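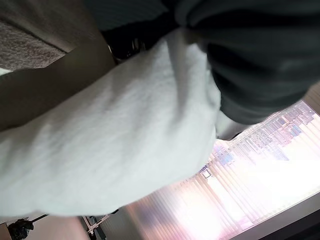 白いふわふわの布と、濃いグレーの布

Rostislav Murínさま

お世話になっております、Iltow洗濯室の担当です。前回の報告が数字ばかりで「様子がわからない」と言われてしまったので、今回はいつもの調子でだらだら書きます。長いです、すみません。お茶でも飲みながら読んでください。

まず、いちばんお待ちかねだと思うので結論から。リネンの仕分け直し、ほぼ終わりました! 残っているのは棚2段分と、例の「どこの施設のものかわからない」袋だけです。助成金をいただいた時点では年度末までかかる見込みだったので、だいぶ早いです。理由はあとで書きますが、半分くらいはDariusz Borkowskaさんのしつこさ(褒めています)のおかげです。

冒頭に載せたような白とグレーの組み合わせが、今回いちばん手こずったところでした。白いパイル地のものと、濃い色の厚手のものが一緒に積まれると、とにかく困るんです。白いほうに濃い糸くずがつく。一度つくと、洗っても粘着ローラーをかけても、ループの奥に入ったのがなかなか取れません。夏前までは届いた袋をそのまま洗濯機に入れていたので、うちの白いタオルは全体にうっすら灰色でした。利用者さんから「これは何色なの」と聞かれて、返事に詰まったこともあります。

そこで、洗う前に色で分ける、という当たり前のことを当たり前にやることにしました。申請書には「前処理工程の再設計」と立派に書きましたが、中身はこれです。白、淡い色、濃い色。あと、生地の厚さでもう一回分けます。この二回目が面倒で、最初は私も省いていいんじゃないかと思っていました。ところがDariuszさんが、厚手のものと薄手のものを一緒に乾燥機に入れると薄いほうが縮んで厚いほうが生乾きになる、だから絶対に分けると言って譲らない。試しに一週間やってみたら、乾燥のやり直しがぐっと減って、私の負けでした。以来、文句は言っていません(たまに言っています)。

仕分け棚のこと。Gakorusさんにお願いした棚は、予定どおり搬入してもらえました。奥行きが深いので、ふくらんだタオル類でも手前に落ちてこないのがありがたいです。ただ、いちばん上の段は私の背だと手が届きません。図面を見たときに気づくべきでした。いまは踏み台を使っていますが、濡れた床で踏み台というのは怖いので、上段は季節外の毛布だけにして、普段は触らない運用にしています。段の高さを下げられるか問い合わせ中で、追加費用が出る場合は必ず先にご相談します。

袋のこと。Jarkexの袋に替えてから、口がしっかり閉まるようになって、運ぶ途中で中身がはみ出すことがなくなりました。前の袋はひもがすぐほどけて、廊下にバスタオルが点々と、ということがよくあったんです。今回買ったのは40枚で、いまのところ破れたものはありません。色違いがあればもっとよかったのですが、同じ色しかなかったので、持ち手に布テープを巻いて区別しています。白いものの袋は白テープ、濃いものの袋は黒テープ。淡い色は黄色です。水色のテープが途中でなくなって黄色に替えたので、水色と黄色が両方ある時期がしばらく続いて、これは混乱しました。全部黄色に巻き直したのが先週です。

たたみ方も変えました。これは申請書に入っていなかった話なので、報告していいのか迷いましたが、書いておきます。ふかふかの白いものは、きっちり四角にたたんで積むと下のほうがつぶれて、せっかくの手触りがなくなるんですね。なので三つ折りにしてから、ふんわり丸めて置くことにしました。場所は前より取ります。棚が深くなったからできることで、前の棚だったら即なだれでした。濃い色の厚手のほうは重さがあるので、普通にたたんで下の段です。重いものを上に置かない、というのも、前はできていませんでした。

うまくいっていないことも書きます。

一つめは、仕分け台が狭いこと。棚は立派になったのに台は昔のままで、袋を二つあけると、もう白と濃い色の端っこが重なってしまいます。分けるための台の上で混ざっているわけで、これでは何のために分けているのやら。いまは一袋ずつあけるルールにしましたが、忙しい朝は守れない日もあります。私も守れていません。

二つめは、さっきの持ち主不明の袋です。中身は20点で、洗濯ネームが消えてしまって読めないものばかりです。Ďuricaの施設と、もう一か所に写真を送って見てもらいましたが、どちらからも「うちのではない気がする」という、なんとも言えないお返事でした。捨てるのはもったいないし、勝手に使うわけにもいかないし。もう少し待って、それでも引き取り先が出なければ、予備に回してよいか改めてお伺いします。

三つめ、柔軟剤。白いタオルの手触りがよくなったと喜ばれたので、調子に乗って少し多めに入れたら、今度は水を吸わなくなりました。完全に私の失敗です。いまは量を元に戻して、パイル地のものには使わない日を作って比べています。個人的には、なくても乾燥機から出してすぐ大きく振れば十分ふんわりすると思うのですが、Dariuszさんは「少しは入れたほうがいい」派で、ここはまだ決着がついていません。次の報告には結果を書けると思います。

お金のことは、別紙の表をつけますが、大きなところだけ。棚と袋はどちらも見積もりの範囲におさまりました。ラベルとテープの代金が思ったよりかかっていて、主に水色から黄色への巻き直しのせいです。逆に、粘着ローラーの替えをほとんど買わなくなったので、消耗品全体では少し余っています。この余りを仕分け台の天板を広げる材料費に回せないか、というのが今回のお願いです。同じ費目の中の動きなので大丈夫かなと思っているのですが、勝手に進めて叱られるのは嫌なので、お返事をいただいてからにします。

人の手のほうは、いまのところ回っています。朝の仕分けは2人で、昼からは乾燥とたたみに分かれます。新しく入ってくれた方がたたみの天才で、私が一枚やるあいだに次の山に移っています。コツを聞いたら「角を見ないで真ん中を見る」とのことで、まねしてみましたが、私のは斜めになりました。ただ、白と淡い色の境目は人によって判断が割れやすく、生成りをどちらに入れるかで毎朝ちょっとした議論になります。見本の布を台の横に貼ったら減ったものの、その見本が日に焼けてきて、また怪しくなってきました。貼り替えます。

11月までにやることは、残りの棚2段分、仕分け台の件(お返事次第)、柔軟剤の比較、それから洗濯ネームの付け直しです。ネームはいまの油性ペンだとどうしても薄くなるので、縫いつける方式を少しずつ試します。手間はかかりますが、また持ち主不明の袋が増えるよりはいいかなと。厚手のものは針が通りにくくて、指ぬきが欲しいという声がさっそく出ています。これくらいは消耗品で買わせてください!

一度、見にいらっしゃいませんか。午前中だと台の上がいちばん散らかっていて、狭さの訴えに説得力が出ると思います。乾燥が終わる昼すぎなら、タオルの触り心地を確かめていただけます。どちらでも、前日までにご一報いただければ駐車場をあけておきます。

別紙の支出表は、領収書の写しと一緒に郵送しました。天板の件、お返事をお待ちしています。

Iltow洗濯室 担当より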